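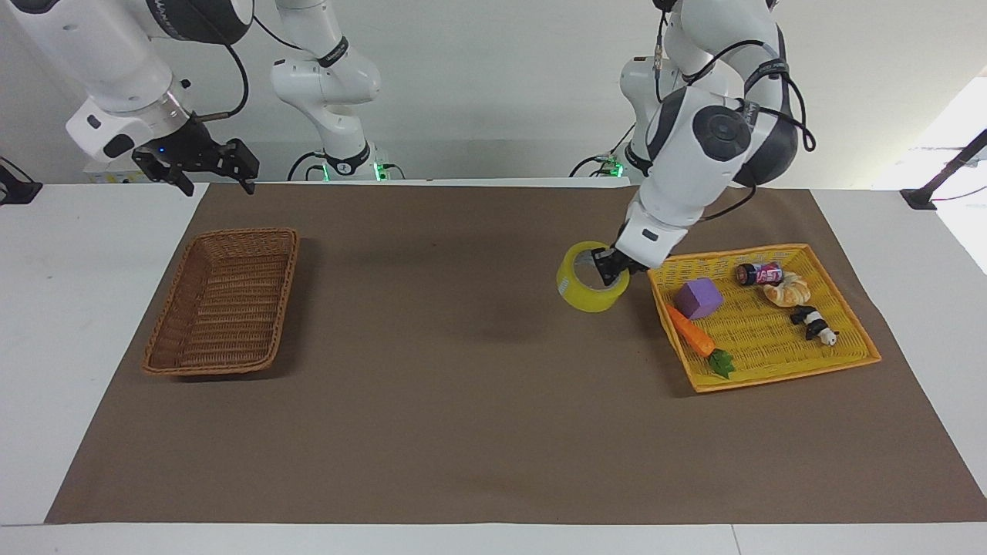 What I wanted to find out

My project was on why people in my building stop using the shared study room after the first month of term. I live in Brister Hall, and every September that room is packed until late. By November you can have a whole table to yourself at 8 p.m. I wanted to know where everybody goes (and maybe steal their spot, I'll admit it).

Kyung-hwa Ha helped me write the survey, and Yi-an Geum let me test it on her first. She told me question three made no sense. She was right, so I rewrote it and then had to reprint the whole stack.

How I did it

I put paper surveys under doors on two floors and got 44 back, which made me so happy I called my mom. I also did 7 sit-down interviews in the kitchen, usually while somebody was waiting for noodles. Those were my favorite part! People will tell you so much more when they're stirring something.

I asked where they study now, what time they start, and what would get them back into the shared room. I left out anything about grades. Kyung-hwa thought that would scare people off, and I didn't want to know anyway.

What people told me

I was sure the answer would be noise. Noise came up, but the big one was the chairs. They're the hard kind with the curved back, and after an hour you can't feel your legs. One guy on my floor said he carries his own cushion down and then forgets it there, so he's bought three of them since summer.

Next was outlets. There are only two that work, both on the window side, and the people who get there first stay put until midnight. I watched this happen for a week and it's true — same four faces every night, same seats.

A lot of people have moved to the Vullari Café across the street, even though you have to keep buying things. The rest study in bed, which they all said in the same guilty voice.

What I'd change next time

I gave out the surveys right before midterms, so the people who were the most stressed probably never filled them in. I'd go earlier. I'd also ask about weekends separately, because a few people wrote "depends" and I had no idea what to do with that. I ended up putting them in their own pile and leaving them out of my chart.

My chart also has the café and the library in nearly the same green. Sorry, Professor Varghese! The café is the taller bar.

I gave a copy of this to the hall office along with the outlet map I drew. They said they'd look at the wiring over winter break, and they asked if they could keep the map.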